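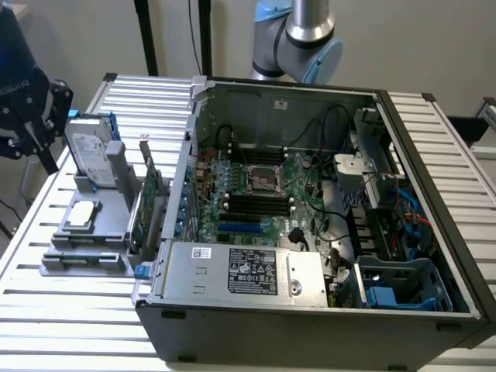 Figura 2. Torre de secretária aberta, deitada sobre a mesa de perfis de alumínio, com os componentes retirados no suporte cinzento à esquerda.

3.2 Posto de desmontagem e sequência de extração

Os equipamentos da amostra provêm do armazém de Varghese, onde são recebidos em paletes e triados por tipo de caixa. Para o presente estudo foram retidas apenas as torres de secretária com painel lateral amovível; os modelos de formato reduzido, cuja abertura exige a remoção prévia da frente, ficaram para a campanha de Drerkesach e são tratados na secção 5. O lote completo compreende 500 unidades, das quais 30 foram desmontadas integralmente no posto aqui descrito e pesadas fração a fração.

A torre é colocada na horizontal, com a abertura voltada para cima (Figura 2). Nesta posição ficam acessíveis a placa-mãe, com o soquete do processador e os bancos de memória acima e abaixo dele, a fonte de alimentação e a gaiola azul das unidades de disco. A orientação foi mantida constante em todos os ensaios, de modo que os tempos de acesso a cada componente sejam comparáveis entre unidades.

As peças extraídas são depositadas num suporte cinzento colocado ao lado da caixa. O disco rígido de 3,5 polegadas ocupa a ranhura posterior, ao alto, ainda com as calhas plásticas azuis. As calhas só são separadas na pesagem e contabilizadas na fração de plásticos, procedimento que difere do adotado no protocolo Grolotum, em que acompanham o disco até à trituração. As placas de expansão são mantidas na vertical, sem contacto com outras placas, e os componentes planos de menor dimensão são recolhidos numa cavidade pouco profunda.

A ordem de extração segue a acessibilidade e o valor unitário: placas de expansão, disco rígido, módulos de memória, processador, fonte de alimentação e, por fim, placa-mãe. Os cabos de dados e de alimentação são desligados à medida que impedem o acesso e não constituem etapa autónoma. Esta opção reduz o número de operações registadas, mas transfere para as etapas de extração uma parcela de tempo que outros autores atribuem à cablagem; a comparação direta com esses trabalhos requer, portanto, correção.

Distinguem-se 2 classes de fixação. A classe A reúne as fixações libertáveis sem ferramenta, como patilhas, calhas e molas de retenção. A classe B reúne as fixações roscadas. Nas caixas em que as peças de manipulação são assinaladas por cor, a identificação das fixações de classe A é imediata, e o operador dispensa a consulta da ficha do fabricante. Nas restantes, a inspeção visual precede cada operação e o seu tempo é registado em separado.

As etiquetas da fonte de alimentação e do disco são transcritas antes da extração. Os dados são introduzidos na base Drillwood, que em agosto continha 3000 registos de componentes, e servem para associar cada massa medida ao modelo correspondente. Etiquetas ilegíveis ou parcialmente destacadas levam à classificação da peça como «modelo indeterminado»; a massa é incluída nos totais por fração, mas excluída da análise por modelo.

A caixa vazia, incluindo a gaiola e os suportes metálicos rebitados, é pesada em último lugar. Não se procedeu à separação dos rebites nem dos contactos de mola da chapa posterior, cuja contribuição para a massa total se considera desprezável face à resolução da balança utilizada.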